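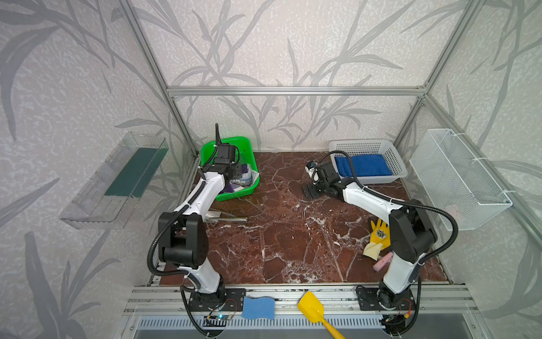 TEXTILE CARE 2: SORTING, SOILING AND WASH CHEMISTRY
Handout for Unit 4
Instructor: Delia Cisternas

Bring this handout to the Tuesday lab. The fiber identification table from Unit 3 is assumed throughout and is not repeated.

4.1 Why loads are sorted

A load is sorted on four properties: fiber, color, soil and construction. Most household guides give color first. In a commercial laundry the order is usually soil, fiber, color, construction, and this unit follows the commercial order.

Soil decides the chemistry. A kitchen apron carrying cooking fat needs more alkali and a higher temperature than a pillowcase carrying skin oil and a little sweat. When the two are washed together, either the apron comes out gray or the pillowcase is treated more harshly than it needs to be. The cost of the second error is hidden, as it appears only as shorter linen life.

Fiber sets the upper limit on temperature and pH. Cotton and linen tolerate hot alkaline washing. Wool and silk are protein fibers and are attacked by strong alkali; wool also felts under combined heat, moisture and agitation. Polyester is stable in most wash liquors but holds oily soil, and it creases permanently if it is spun hard while still hot.

Color matters mainly through loose dye. Dye that has not bonded to the fiber moves into the water and may settle on other goods. Direct dyes on cotton are the usual source. Vat dyes are far more stable in washing. Patterned goods with a white ground should be tested as if they were dark, because a bleeding motif will stain its own ground first.

Construction covers weave, weight and trim. Heavy terry holds several times as much water as a plain sheet and will unbalance a mixed load during extraction. Open knits snag on zippers and hooks. Fasten all closures before loading.

4.2 Classes of soil

Water-soluble soil: sugar, salt, most fresh perspiration. Removed by water alone if treated early.

Particulate soil: clay, soot, dust. Held in the yarn mechanically and by weak surface forces. Removed by agitation with surfactant and builder. Soot is the hardest of the group.

Oily soil: sebum, cooking fat, machine oil, cosmetics. Removed by surfactant, helped by heat. Old sebum oxidizes, yellows and becomes much harder to remove. Collars that look clean when stored and yellow when taken out again are showing this reaction.

Protein soil: blood, egg, milk, grass in part. Heat sets it. Always begin cold or lukewarm, with a protease detergent.

Dye stains: coffee, tea, wine, berries. Removed by oxidation. Surfactant alone will lighten them but seldom clears them.

Many real stains belong to more than one class. Gravy is fat, protein, starch and pigment together. Treat the protein fraction first, then the fat, then any remaining color.

4.3 The four wash factors

The classical model gives four factors: temperature, time, mechanical action and chemistry. If one is reduced, at least one of the others must be increased to hold the result constant. The model is a planning tool and does not predict results numerically.

A cold wash with the same detergent dose needs a longer cycle. An overfilled drum loses mechanical action, because goods that cannot drop cannot flex. A half-empty drum of light goods may also wash poorly; the pieces cling to the wall and slide.

Water is sometimes treated as a fifth factor. Hard water contains calcium and magnesium ions, which combine with soap to form an insoluble curd and reduce the effect of many anionic surfactants. Builders such as zeolite and citrate tie up these ions. Where the supply is soft, the dose can be cut and rinsing becomes the limiting step.

4.4 Detergent components

Surfactant. Lowers surface tension, lifts oily soil and keeps it suspended. Anionic types are cheap and good on particulates. Nonionic types are better on oil at low temperature and less affected by hardness.

Builder. Controls hardness and supplies alkalinity.

Enzymes. Protease for protein, amylase for starch, lipase for fat, cellulase for fuzz on cotton. Protease must not be used on wool or silk. Most laundry enzymes work well in warm water and lose activity quickly above 60 °C.

Bleach. Sodium percarbonate releases hydrogen peroxide in solution. It is slow in cool water unless an activator such as TAED is present. Sodium hypochlorite is faster but destroys many dyes and damages protein fibers. Never mix hypochlorite with acid or with ammonia — both combinations release toxic gas.

Optical brightener. Absorbs ultraviolet light and emits blue. It removes no soil. Keep it away from cream and ecru goods, which it shifts toward a cold white.

4.5 Worked case: the Halldale linen

Halldale is a guest house that sends sheets, towels and kitchen cloths to one laundry, Berkby. The complaint was graying of the sheets. All three kinds of goods were being washed in a single program at 60 °C, in a drum filled to capacity.

Two causes were proposed. First, soil from the kitchen cloths was redepositing on the sheets. Second, the full drum limited both flexing and rinsing. Berkby separated the kitchen cloths, gave them a prewash of 10 minutes with added alkali, and reduced the fill for sheets. Towels were moved to their own load on account of extraction balance. Reflectance readings on the sheets improved after the change, though sheets already gray did not fully recover. Redeposited soil that has been dried and ironed repeatedly should be regarded as partly permanent.

Note that two changes were made at once. The case cannot show how much of the improvement belongs to each. Be ready to propose a trial that would separate them.

4.6 Lab preparation

Each pair needs six cotton swatches, two wool swatches and one unknown. Swatches are stained in advance and aged for 72 hours. Measure 200 ml of liquor per beaker. Record the starting pH, the final pH and the temperature at both ends of the run.

Wool goes in the neutral liquor only. Label swatches with laundry marker at the corner, outside the stained area. Ballpoint will run.

Reading for next time: Asport notes, section on rinsing and souring; Oshima notes, tables 2 and 3 only.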